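Dudgate releases Niven 3, with grasp planning that copes with soft surfaces

For release: December

Hi, I'm Gheorghița Dobre, and I look after the planning team at Dudgate. We're a small software company, so the person who wrote the planner also gets to write the press release. Bear with me, I'm excited!

Niven 3 is out today. Niven is our grasp planning and replay software for two-finger grippers, and if you've used version 2 you already know the basic idea: you feed it demonstrations recorded with a hand-held gripper, it works out where the fingers were and what they were doing, and it gives you motions your own arm can run. What's new is how it handles the stuff underneath the object. Tables are easy. Beds, couches, cushions and rugs have been the top complaint in our support inbox since the very first release, and I've answered a lot of those emails myself.

Version 2 fitted one flat plane under whatever you were picking up and planned the approach from there. Put a dish on a blanket and the plane came out tilted, so the fingers came in too low on one side and pushed into the fabric. Niven 3 drops the single plane. It builds a small height map around the object, gives each patch a softness estimate, and lets the planner decide how much contact it's willing to put up with (you can set that limit yourself, and please do, the default is cautious).
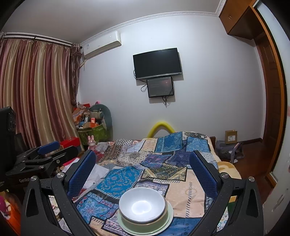 A bowl stacked on a wider plate, on a rumpled patchwork quilt, between the gripper's blue finger pads.

Stacked dishes were the other big job. Our old segmentation loved to merge a bowl and the plate under it into one lumpy object, and then it would plan a grasp on the plate rim when you'd asked for the bowl. The new model, which we call Juvden, keeps them apart and stores which one is resting on which. You can ask for the top item alone or for the whole stack, and the planner picks a different finger opening for each. Shiny glazes still give it some trouble. A bright reflection inside a bowl can leave a hole in the depth data, and for now Juvden fills that hole from the shape of the rim. It's a decent guess but it is a guess, so the viewer shades those areas gray and you can throw them out.

We tested the release on 3049 recorded demonstrations, 800 of them on bedding or upholstery. I also held back 200 that none of the team had looked at during development, and I'm glad I did - they turned up a nasty timing bug that made the replay close the fingers a few frames early. That's fixed. The full test report ships with the download, failures included.

A few practical things for people who already run Niven. Old project files open without conversion. The height map needs more memory than the plane did, so very long recordings are now processed in chunks of 100 frames, and you can change that number in the settings. The command line tool has a new name for the replay step (it's "replay" now, we finally gave in) and the old name will keep working through the whole version 3 series. Scripts that read the plane angle directly will need a small edit, and there's a page in the manual with before and after code.

Fusby, our free viewer, gets an update on the same day. It can show the height map as a colored layer over the recording, and you can scrub through a demonstration with the planned finger path drawn on top. I use it every day and I still find bad plans faster by eye than with any of our metrics.

Niven 3 is a free upgrade for everyone with a current license. New users can get a trial from the downloads page on the Dudgate website. Press questions can go through the contact form there - put my name in the subject line and I'll write back myself.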